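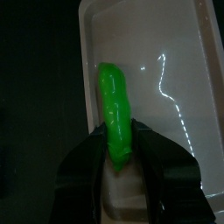

Seed swap moves to the Trikach Street hall

The Stinitville seed swap is back in February, and after last year's crush by the coat rack it has moved to the Trikach Street hall, which has three doors and a radiator with opinions. Doors open at 10 a.m. Bring seeds in paper envelopes, labeled with what they are and the year you saved them. "Green, I think" was a popular label last time. It did not help.

We gave away 202 packets last winter, most of them zucchini. Please consider whether the town needs more zucchini. Beans, peppers and anything that flowers before August go fast, so come early if you want those, or come late and take home a squash you didn't plan on.

The Buthelezi nursery is lending us a table of potting mix, sold by the scoop. Starell Hardware has offered 3 watering cans for the raffle, all the same color – the color that didn't sell.

If your seeds are older than your car, try a few on a damp paper towel first. Give them ten days. Anything that sprouts is welcome at the swap, and anything that doesn't can go in the compost with our sympathy.

Tables are free but need to be booked by Thursday. Reply to this newsletter, or leave a note in the box at the library.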